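Stiff neck after desk work, anyone tried the Plukside pillow?

pluk_or_luck
My neck has been stiff since May and by 16:00 I can't turn to look over my shoulder. My physical therapist, Guadalupe Cuautle, has me doing chin tucks, 7 at a time, and they do help (a bit!). Now my sister swears by the Plukside pillow, but it's 200 bucks. 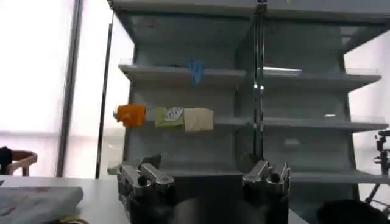
Anyway, I'm a side sleeper, and I wake up with the ache on the left, right where the neck meets the shoulder. Is a pillow going to touch that?

zamudio_runs
Save your money. I had the Plukside and then the Prido, and both went flat on me. A rolled towel inside the pillowcase did more for my neck than either one.

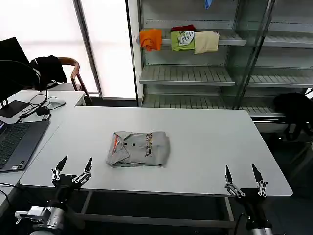 Light gray polo, folded, on the white table

pluk_or_luck
A towel, really? How thick do you roll it?

zamudio_runs
Thick enough to fill the gap under your neck when you're on your side. Start small.

mrs_k_knits
Gotta disagree, I love my Prido! But I do my stretches too, so who knows which one is working. If you get tingling down the arm, go back to your PT before you buy anything. 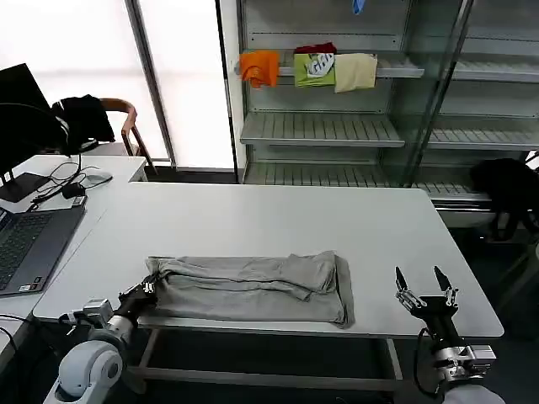 Gray garment on the table, still pretty wrinkled

pluk_or_luck
No tingling, just stiff. Okay, towel tonight, and I'll ask Guadalupe about the pillow at my next visit.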